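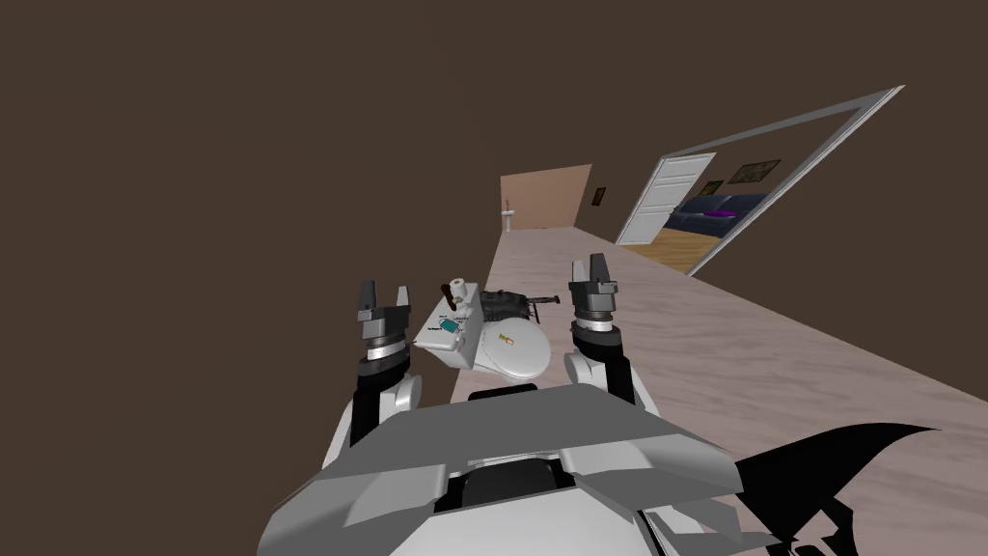
Pongsiri, October

Ticket status: open, awaiting confirmation from site
Product: Stivo booking system
Reported by: Brayan Nina, front desk, Clodik branch

Summary
Customers who book a table through the website receive the confirmation email twice. The second copy arrives 25 minutes after the first and shows the booking one hour early. Bookings taken by telephone are not affected.

Steps taken
The email templates were checked and no duplicate was found. The outgoing mail queue was cleared at 09:40 and three test bookings were made. All three produced a second message with the wrong time.

The branch was then asked to confirm its regional settings. The time zone had been entered correctly in the main account, but the older Dirkoteo calendar link was still active and held its own setting. This link should have been removed when the branch moved to version 4.

The calendar link was switched off at 11:15. Three further test bookings each produced one message, with the correct time.

Advice to the branch
Please do not delete the old calendar — it still holds bookings made before the change, and these must be exported first. Customers who received two messages should be told to follow the first. Staff should continue to check large parties by telephone until this ticket is closed.

Outstanding
The export file has been requested from the branch and has not yet been received.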